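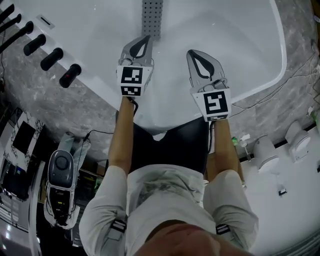
浴槽まわりの作業。ハンドグリッパーを左右の手に1台ずつ持って行います

Akixハンドグリッパーキット 家事動作モニター募集(第2期)

Surkholm株式会社では、手持ち式グリッパーキット「Akix」を使って家事動作を行っていただくモニターの方を募集しています。第1期は台所と居間の作業が中心でしたが、第2期は浴室、洗面所、玄関といった場所に範囲を広げます。記録した動作は家庭用ロボットの学習データとして使用し、あわせてキットの使い勝手についてのご意見を製品の改良に反映します。

ロボットやプログラミングの知識は必要ありません。掃除や片付けをふだんからしている方であれば、どなたでも応募できます。

募集人数
59名
応募者が募集人数に達した場合でも、締切日までは受け付けます。選考は先着順ではありません。

応募締切
5月5日(木)正午必着

実施期間
面談と試着会のあと、順次開始し、10月末まで。期間中、参加できる日をご自身で選んでいただきます。毎週決まった曜日に来る必要はありません。

仕事の内容

両手にハンドグリッパーを1台ずつ持ち、ふだん手で行っている家事をグリッパー越しに行います。つまむ、持ち上げる、向きを変える、置く、引く、といった動きがほとんどです。作業中は頭部にカメラをつけ、手元の様子を記録します。

第2期で予定している作業の項目は全部で139あります。一人の方がすべてを行うわけではなく、体格や経験、ご希望の場所をもとに当社で割り振ります。主なものは次のとおりです。

浴室
ボトルを棚に戻す。排水口のカバーを外して元に戻す。浴槽のふちや内側を布で拭く。浴槽の底に落ちた小物を拾う。洗面器を重ねる。

洗面所
タオルをたたんで重ねる。歯ブラシをコップに立てる。洗濯物をかごから出して種類ごとに分ける。鏡の下の小物を並べ直す。

玄関
靴をそろえる。傘を傘立てに入れる。郵便物を仕分ける。スリッパをラックに掛ける。

台所と居間
第1期で記録数が足りなかった項目だけを行います。食器を水切りかごから棚へ移す、リモコンを所定の位置に戻す、クッションのカバーを替える、などです。

同じ作業を条件を変えて繰り返します。置き場所をずらす、左右の手を入れ替える、物の種類を替えるといった指示が画面に出るので、それに従って進めてください。上手にできなかった回も記録として使います。途中で物を落とした場合は、止めずに拾って続けてください。ただし、割れ物を落としたときは必ず中断し、係員を呼んでください。

速さは競いません。第1期では、早く終わらせようとして動きが雑になり、使えない記録になった回が少なからずありました。ふだん家でするときの速さか、それより少しゆっくりがちょうどよいと考えています。

キットについて

モニターの方に使っていただくのは、Akixの現行モデルです。構成は次のとおりです。

ハンドグリッパー 左右各1台
ヘッドカメラ 1台
上腕用バンド 左右各1本
接続ケーブル 一式
記録用の本体と腰ベルト 一式
収納ケース 1個

グリッパーの重さは1台387グラムです。持ってすぐに重いと感じる方は多くありませんが、腕を前に伸ばした姿勢が続くと疲れが出ます。浴槽の中に向かって作業する項目では特にそうなりますので、この種の項目は連続して割り振らないようにしています。

指先は左右2本が開閉するつくりです。手元のレバーを握ると閉じ、ゆるめると開きます。第1期の前半に使ったモデルではレバーのばねが固く、手の小さい方から握り続けるのがつらいという声が多く寄せられました。現行モデルではばねを弱いものに替え、レバーの位置も指1本分手前に移しています。それでも合わない方はいらっしゃるので、試着会で必ず確認します。

グリッパーの前面には位置を読み取るための白黒のマーカーが付いています。作業中に手や布で長く隠れると記録が途切れます。また、汚れや水滴がつくと読み取りが悪くなるため、1項目終わるごとに乾いた布で拭いてください。はがしたり、上からテープを貼ったりしないでください。

ケーブルは前腕に沿わせて使います。浴槽のふちや取っ手に引っかかりやすいので、立ち位置を変えるときは一度腕を体に寄せてから動くと楽です。無線式のモデルは開発中で、第2期では使いません。

防水ではありません
キットは生活防水にも対応していません。浴室の項目はすべて水を抜いた状態、シャワーを止めた状態で行います。床や浴槽が濡れている場合は、係員が拭き取ってから始めます。

実施場所

次の2か所から選べます。両方に登録することもできます。

Ranelスタジオ
住宅の間取りを再現した撮影用の施設です。浴室、洗面所、玄関、台所、居間があります。浴室は2種類あり、ひとつは床から浴槽のふちまでが高く、もうひとつは低くなっています。更衣室と休憩室は男女別です。駅からの送迎はありませんが、駐車場は無料でお使いいただけます。台数に限りがあるので、車で来られる方は予約のときにその旨を入力してください。

Karamanlidis館
住宅設備の展示施設の一部をお借りして行います。一般の見学者がいる日もあります。作業場所は仕切りますが、話し声や館内放送が聞こえることがあります。音声は記録していませんので、作業に影響はありません。駐車場は有料です。駐車料金は当社では負担しません。

ご自宅での実施について
第1期ではご自宅での記録も一部行いましたが、キットの発送と返却に日数がかかり、機材の不具合に対応しきれないことがありました。第2期では、施設で3回以上参加された方のうち希望される方に限り、夏以降にご案内する予定です。その場合は、同居されている方全員の同意書が必要になります。

一回の流れ

受付
予約時刻の10分前までにお越しください。体調の確認票に記入していただきます。

装着
係員がキットの装着を手伝います。上腕のバンドは袖の上から巻けます。半袖でも長袖でもかまいませんが、袖口の広い服、フードのついた服、ひものさがった服は避けてください。指輪と腕時計は外していただきます。髪の長い方は後ろで束ねてください。

調整
カメラの角度を合わせ、左右のグリッパーを決められた順に動かして記録の状態を確かめます。慣れた方なら数分で終わりますが、初回は時間に余裕を見ています。

作業
1項目は長くても数分です。いくつかの項目をまとめて行い、区切りごとに休憩を入れます。休憩の間はグリッパーを置いてください。疲れたときは区切りを待たずに申し出ていただいてかまいません。休んだ分の謝礼を差し引くことはありません。

アンケート
最後に、キットの使い心地について記入していただきます。握りやすさ、重さ、ケーブルのじゃまになり具合、カメラの装着感、画面の指示のわかりやすさなどをお聞きします。自由記入欄もあります。悪い点を書いても次回以降の参加に影響しません。具体的に書いていただけると助かります。「使いにくい」だけでなく、「ボトルの首をつかもうとすると滑る」のように、どの作業のどの動きだったかがわかると、改良の担当者が再現できます。

受付から終了まで、合計3時間を見込んでいます。

謝礼

1回につき8,000円(交通費込み)
遠方からお越しの方への追加支給はありません。
試着会に参加された方には、採否にかかわらず2,000円をお支払いします。
月末締め、翌月末に銀行振込でお支払いします。振込手数料は当社が負担します。

当日、機材の不具合で予定の作業が終わらなかった場合も全額をお支払いします。ご自身の都合で途中で切り上げる場合は、行った時間に応じた金額になります。

本募集は雇用契約ではなく、業務委託契約となります。他にお仕事をされている方は、勤務先の規定をご確認のうえ応募してください。

応募条件

・18歳以上の方(高校生は不可)
・期間中に4回以上参加できる方
・両手で物をつかむ、持ち上げる動作に支障のない方
・前かがみの姿勢、しゃがむ姿勢を短時間とれる方
・日本語で書かれた画面の指示を読んで作業できる方
・記録した映像と動作データを研究および製品開発に使用することに同意いただける方

性別、職業、利き手は問いません。左利きの方、身長の低い方、手の小さい方の記録が第1期では不足していました。該当する方の応募を歓迎します。

眼鏡をかけたままヘッドカメラを装着できますが、つるの太いものは当たって痛むことがあります。気になる方は試着会でご確認ください。

次に当てはまる方は、安全のため今回はご参加いただけません。

・腰、肩、手首を治療中の方
・妊娠中の方
・ペースメーカーなどの医療機器を体内に使用している方
・頭部の圧迫で頭痛やめまいが起こりやすい方

第1期に参加された方
再応募できます。試着会は免除しますが、グリッパーのモデルが変わっていますので、初回に慣らしの時間をとります。応募フォームの「参加経験」の欄で「あり」を選んでください。以前の登録番号がわからなくてもかまいません。

選考の流れ

1 応募フォームの送信
2 書類選考。結果は全員にメールでお知らせします。
3 オンライン面談(15分)。作業内容と契約の説明を行います。カメラをオンにできる環境が必要です。
4 試着会。Ranelスタジオで行います。キットを装着して簡単な作業を試し、合うかどうかを確かめます。
5 契約書類の取り交わし
6 予約サイトの案内、参加開始

試着会で体に合わないとわかった場合や、やってみて続けられそうにないと感じた場合は、その場で辞退していただいてかまいません。

映像とデータの扱い

ヘッドカメラの映像には、手元のほか、ご自身の腕や服、周囲の物が映ります。鏡のある場所では顔が映ることがあります。顔が映った部分は、社内で確認したうえで加工し、加工前の映像は期間終了後に消去します。

記録には氏名をつけず、登録番号で管理します。氏名と登録番号の対応表を見ることができるのは、謝礼の支払いを担当する部署に限ります。

学習データは当社の製品開発に使用するほか、共同研究先に提供することがあります。提供先には再配布を認めていません。記録の一部を当社のウェブサイトや展示会で使用する場合は、別途書面で同意を確認します。同意されなくても参加できます。

参加後に同意を取り消すこともできます。取り消しの連絡を受けた時点で、まだ学習に使っていない記録を消去します。すでに学習に使用した分を取り除くことはできませんので、この点は契約前に必ずご確認ください。

けがや破損があったとき

期間中は当社の負担で傷害保険に加入していただきます。加入の手続きは当社が行います。作業中に物を落として壊した、キットをぶつけて傷をつけたといった場合に、弁償を求めることはありません。キットを施設の外に持ち出した場合はこの限りではありません。

よくいただくご質問

ロボットと一緒に作業するのですか。
いいえ。作業する場所でロボットは動いていません。グリッパーを動かすのはご自身の手です。

家事が得意ではありませんが応募できますか。
できます。たたみ方や並べ方の見本は画面に出ます。見本のないものは、ふだんのやり方でかまいません。

友人や家族と一緒に応募できますか。
応募はお一人ずつお願いします。同じ日に予約していただくことはできますが、作業は一人ずつ別の部屋で行います。

子どもを連れて行けますか。
お連れいただけません。どちらの施設にも託児の設備はありません。

予約の変更はできますか。
前日の正午まで予約サイトで変更できます。それ以降は電話でご連絡ください。当日の無断キャンセルが2回あった場合は、以後の予約をお断りすることがあります。

立ちっぱなしの作業ですか。
項目によります。洗濯物を分ける項目など、座ってできるものもあります。浴室の項目は立った姿勢から前かがみになるもの、ひざをついて行うものの両方があります。ひざ当ては貸し出します。

キットを購入することはできますか。
個人の方への販売は行っていません。研究機関、企業向けには貸し出しと販売を行っています。モニター募集とは窓口が異なりますので、当社サイトの「Akix 製品のお問い合わせ」からご連絡ください。

作業中に音楽を聴いてもいいですか。
イヤホンの使用はご遠慮ください。係員の声が聞こえないと危険なためです。

応募方法

当社サイトの「モニター募集」のページにある応募フォームに必要事項を入力し、送信してください。郵送、電話での応募は受け付けていません。

入力していただく項目
氏名、年齢、住所(市区町村まで)、電話番号、メールアドレス、身長、利き手、希望する施設、参加しやすい時間帯、参加経験の有無

身長は作業の割り振りに使用します。おおよその数字でかまいません。写真や履歴書は不要です。

送信後、受付完了のメールが自動で届きます。届かない場合は、迷惑メールのフォルダを確認したうえで、フォームの下にある問い合わせ欄からお知らせください。携帯電話会社のメールアドレスをお使いの方は、当社からのメールを受信できるように設定をお願いします。

応募時にいただいた個人情報は、選考と連絡のためにのみ使用します。採用に至らなかった方の情報は、選考終了後に消去します。

募集元
Surkholm株式会社 Akix事業室 モニター係
受付時間 平日10時から17時まで(12時から13時を除く)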